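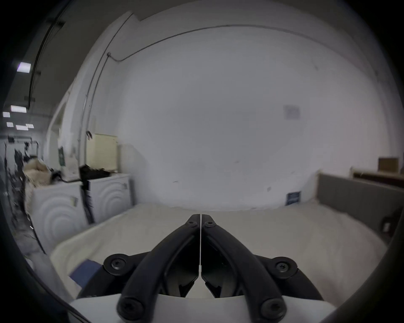 5 Setting up the hand-held gripper for a visitor demonstration

This section applies to the Kozma hand-held gripper when used at open days and arranged visits at the Coltonthorpe site. For routine recording work, see section 4. The demonstration lead (Oluwaseun Akande for the May open day) signs the set-up sheet before visitors are let in.

5.1 Before you start

You will need:
Gripper, with fingers fitted
Charged battery and one spare
Star driver from the Jikside tool roll
Lint-free cloth
Set-up sheet

CAUTION: Keep fingers and loose sleeves clear of the linkages while the battery is connected.

5.2 Checking the fingers

1. With the battery disconnected, hold the gripper upright by the grip, fingers pointing away from you.
2. Check the screws on both linkages with the star driver. Tighten any that turn freely. Do not force them; the bosses will crack.
3. Close the fingers fully. The tips should come together along a straight seam, and the two arches should sit level with each other.
4. If one tip sits forward of the other, slacken the shoulder screw on that side, bring the tip back into line and retighten.
5. Wipe the inner pads. Replace any pad that has lifted at a corner.

Note: A narrow gap at the tips is acceptable. If a sheet of paper can be pulled out without resistance when the fingers are closed, refit the pads.

5.3 Zeroing

1. Connect the battery and wait for the steady light.
2. Close the fingers and hold the trigger in for 2 seconds.
3. Release. The counter on the handset returns to zero.
4. Open and close the fingers three times. If the counter does not come back to zero, repeat from step 2.

Note: The lifetime cycle count is not affected. The Hiltcombe unit read 1,826 when this section was last revised. Pads are due for replacement every 300 cycles.

5.4 Running the demonstration

1. Hold the closed gripper just above the work surface and let visitors see the fingers before moving them.
2. Open the fingers, lower them over the item and close slowly. Use soft or flat items only. Cloths and folded garments are suitable; glass and food are not.
3. Lift, move the item to one side and release.
4. Offer the gripper to a visitor. Stay within reach of the battery switch.

CAUTION: One person handles the gripper at a time. Visitors under 16 must be accompanied by an adult.

5.5 Closing down

Disconnect the battery, close the fingers by hand and return the gripper to its case with the tips uppermost. Enter the final count on the set-up sheet. Report any loose screw or damaged pad before the next session; see section 7 for part numbers.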